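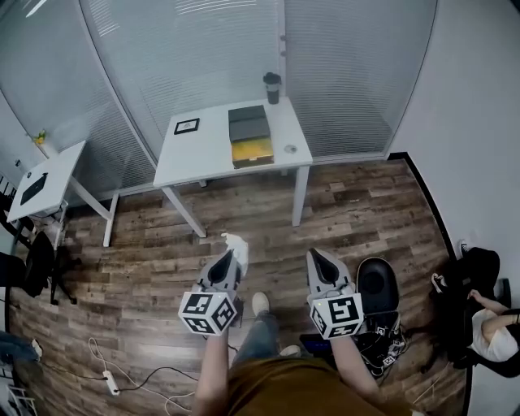
The office as of this morning, wood-plank floor and all

Thread: Does floor oil really beat lacquer in a small office?

sernitz_flats
We're redoing the floor in a small office room and the fitter is pushing a hard-wax oil from Fleltano. His pitch is that you can patch a worn spot without sanding the whole room. I've heard this from three people now and every one of them sells oil. Has anyone patched a spot and had it disappear? He wants 260 for the oil and labor, and lacquer would be cheaper.

plankton_joe
Oiled mine five years ago. Patched under the desk chair twice. You can find the patches if you know where to look, but guests don't.

Marrowby
"If you know where to look" is doing a lot of work there, Joe. You live in the room. You always know where to look.

My experience with oil: it looked great for one winter, then the path from the door to the desk went dull. The can says to refresh it as needed. What does "as needed" mean? I asked the shop and got a shrug.

plankton_joe
Did you buff it after? Most people leave too much on, it goes gummy and then it grabs dirt.

Marrowby
Buffed it by hand with a white pad, as instructed. I'm not saying oil is a scam, I'm saying the repair story is oversold.

İlker Kozan
I ran a rental shop for floor sanders for 16 years, so take this as one man's view. Lacquer came back to us less often, but when it did, the customer had the machine for the whole day. Oil people came back more often and only wanted a buffer. Add it up over time and I doubt there's much between them on cost.

What matters more is the chair. Hard casters will chew through either one. Get soft ones or put down a mat.

sernitz_flats
The fitter told me a mat would leave a pale square on oiled wood. Is that true or is he upselling again?

İlker Kozan
True for some woods. Lift it now and then, especially in the first months. Lacquered floors can do it too, and I bet he left that out.

dtq_88
Went with Diệp lacquer in January, matte. No complaints except it scratches white. One drag of a filing cabinet and there's a line I see every single day.

Marrowby
See, that I believe. A complaint with a filing cabinet in it.

sernitz_flats
Nobody has shown me a patch photo yet — on either finish. I'll ask the fitter for an address where he did one and go look at it myself. If he can't name one, I'm going with lacquer.

plankton_joe
Fair. Ask for one that's at least a year old. Fresh ones all look fine for the first 30 days.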